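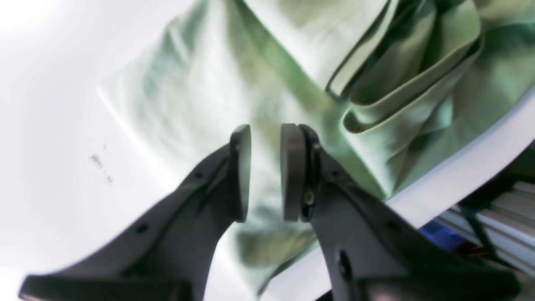
Page last updated: November, 4:15 p.m.

LOSWOOD - A bill that would require health plans to cover a full year of prescription birth control at one time has cleared its final committee and now goes to the full state House, the Dellance Policy Center said in a statement released this afternoon.

The measure, House Bill 138, passed the Senate last month with changes to its section on pharmacies. If the House agrees to the Senate version, the bill will go to the governor. If it does not, the two chambers will have to settle the differences before the session ends.

Most plans sold in the state now pay for a one-month or three-month supply. Under the bill, a patient with a valid prescription could ask for 12 months at once, and the plan could not charge extra for filling it that way. Plans could still limit a first prescription to three months so that patients can try a new product.

"People in Dzene and Jandarik counties drive a long way to reach a pharmacy, and they do it every month," said Csenge Farkas, policy director at Dellance. "This bill cuts that down to one trip. It does not change what is covered, only how much can be picked up."

Dellance supports the bill and has asked House members to pass it without further amendments. The center said 10 members have not stated a position.

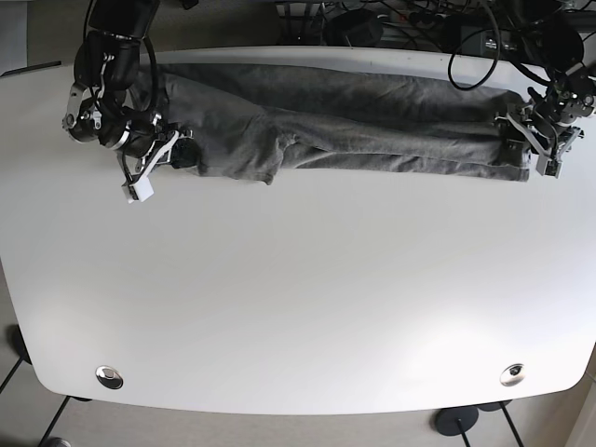 When would the new rule take effect?
Plans issued or renewed on or after January 1 would have to follow it. A plan already in force would keep its current supply limits until its next renewal date.

The bill does not apply to employers that fund their own health plans, which are governed by federal law. A religious employer exemption already in state law stays as it is.

Pharmacies that do not have a full year's supply in stock could fill part of the order and provide the rest within 2 weeks. A plan that wrongly refuses a claim could be fined $100 for each refusal, with the money going to the state's rural clinic fund.

The House is expected to take up the bill before the winter recess. Written comments may be sent to the House clerk until 5 p.m. on the day before the vote - late comments will not be added to the record.

Media contact: Csenge Farkas, Dellance Policy Center, Loswood office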